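Home | Reviews | Methods | Tools | Archive | Contact

We use cookies to remember your reading preferences. Accept | Manage settings

Review: the Nirkent method for teaching garment handling
Sunday, June 1, 2025

Nirkent is a procedure for training a robot arm to pick up, spread and fold clothing from demonstrations made by hand. The demonstrator carries the same two-fingered gripper that the arm will later use, and works in ordinary homes. This review considers the written method, the Jistico software supplied with it and the results published by its authors.

The protocol asks for soft, bulky and patterned items as well as plain ones, handled on whatever surface the household offers. Quilted garments receive a section of their own, as the padding springs back and hides the edge that the fingers need.

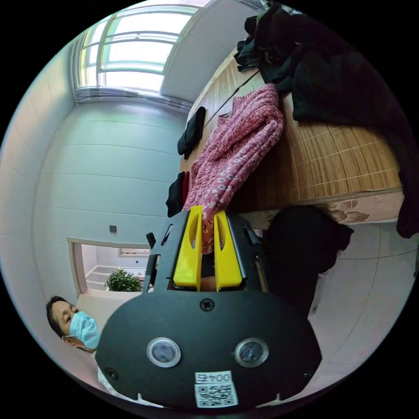

Does the method require a robot to be present during collection? No robot is needed at that stage; the arm enters only when the trained policy is tested.

The published trial used 34 garments and two test rooms. The arm completed 80 per cent of its folds without help, and most of the failures came at the first grasp. We consider the figure credible for flat items on a table. It is less persuasive for padded clothing, which the report does not list separately, and we would ask for that table before relying on the result.

Jistico is plain and dependable. It rejects demonstrations in which tracking was lost and gives the reason in clear language. Its manual is weaker - the chapter on calibration assumes knowledge that a new laboratory may not have.
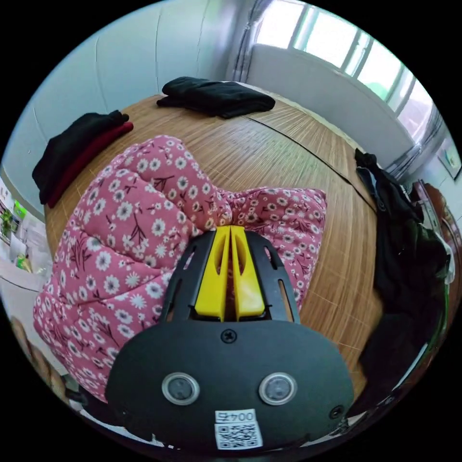
Granström wrote to us that the first-grasp failures fell sharply in their own laboratory once demonstrators were told to close the fingers more slowly, and that the protocol ought to state a closing speed. We agree. The present text says only that movements should be "natural", and two demonstrators may read that word very differently.

We recommend Nirkent to groups with some experience of learning from demonstration. Others may prefer to wait for the revised manual, expected in September.

Related items
Rerkico: a test set for cloth folding
Choosing a surface for folding trials
Reporting failed grasps: a short guide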